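The Darkent lounge has its color back!

If you haven't been up to the second floor since June, go and look. The plain old lounge is gone, and what we have now is coral, cream and deep maroon, all zigzags and stripes, with a tiny triangle of teal-blue that Celina Zalewska says is her favorite thing in the building.
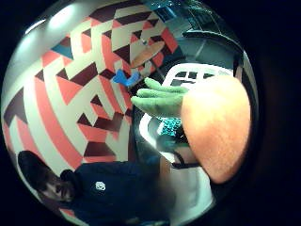
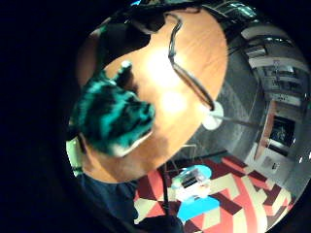
Coral, cream and maroon in the first picture; red, cream and maroon in the second.

Amedeo Amato drew the pattern on graph paper over one long winter — over 200 sheets, and he kept every one — and Dorota Jakubowski matched the colors against swatches from Tultar until she was happy. I love how the shapes look like steps when you catch them at an angle. The round tan table looks great against it all too.

We spent $1,113 of the $1,795 set aside, so there is money left for lamps. Ravindra Dixit has a Haltine catalog at his desk with 2 pages marked, and he would love your opinion (he leans toward the brass ones, I like the paper shades). Stop by before noon, when he's usually in. Nikau Trevaskis is also collecting names for the lounge. "The Zigzag" is ahead so far.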